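Section 4: Setting up the Trellemard dehumidifier in a bedroom

Last updated 7 Jun 2026

I've had the Trellemard going in a bedroom since August, and the booklet in the box is thin, so these are the steps I use myself. If you have the older Starngate model, the buttons sit in a different order but the steps are the same.

First start

1. Stand the unit upright and leave it unplugged overnight. I know, you want to switch it on right now! The oil in the compressor has to settle after the ride home.

2. Pull the tank out from the front and take the foam block off the float. Mine was wedged in so tightly that I missed it, and then I spent an evening wondering why the red light wouldn't go out.

3. Push the tank back until it clicks. A soft click counts.

4. Plug straight into the wall. No extension cords, please — the booklet is right about that one.

5. Hold Power until the display wakes up. It shows 100 for a few seconds while the sensor warms up, which scared me a little the first time. Wait and it drops to the real reading.

6. Press the drop button until you see your target. My room sat at 70 before I started, and I brought it down in small steps over a week.

Note: The fan keeps going for a bit after you switch off. Let it finish before you pull the plug.

Caution: Never tip the unit to get the last water out of the tank. Take the tank out and carry it to the sink (with both hands, if your carpet is anything like mine).

Filter and hour counter

7. The filter light comes on at 2,000 hours. I ignored mine until 2,014 and nothing terrible happened, but the grille was gray with lint.

8. Slide the filter out to the left, rinse it under the tap and let it dry all the way. A Kurek replacement fits too, though the tab is a bit shorter.

9. Hold Filter and Timer together to set the counter back to zero.

Laundry mode

10. Press Mode until the shirt symbol shows. This runs the fan on high and ignores your target, so close the door and the windows first.

11. Hang what you can, and lay knits and sweatshirts out flat with the sleeves spread. I use the bed for this once they've been through a good spin.
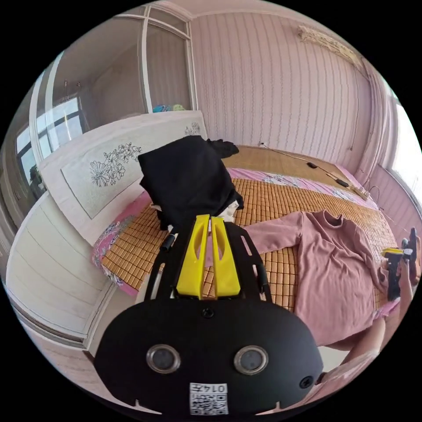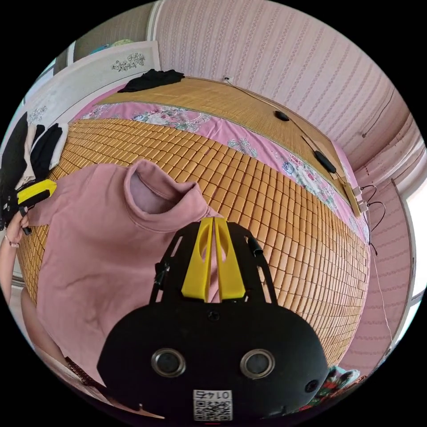
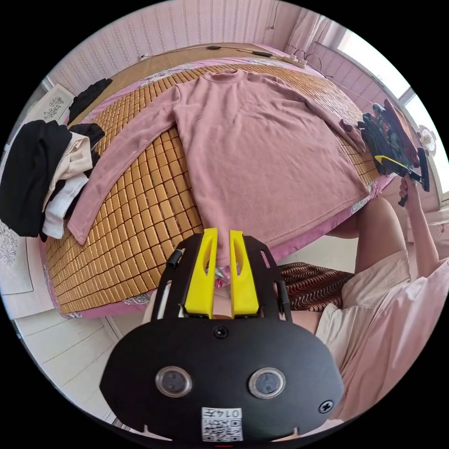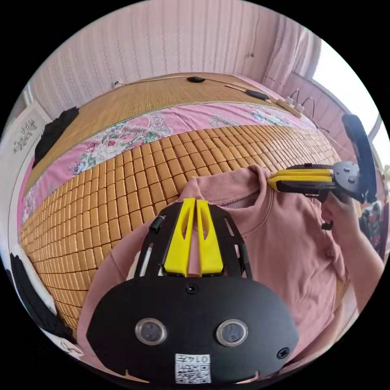
12. Point the louvers across the clothes and keep the unit an arm's length away from any fabric. The back grille needs the same amount of room.

13. Turn everything over halfway through. Laundry mode switches itself off after the timer runs out and goes back to your normal target.

Note: If you've added the Zosell drain hose, check that it runs downhill the whole way before a long laundry run. One little loop in the hose is enough to send the water back into the tank.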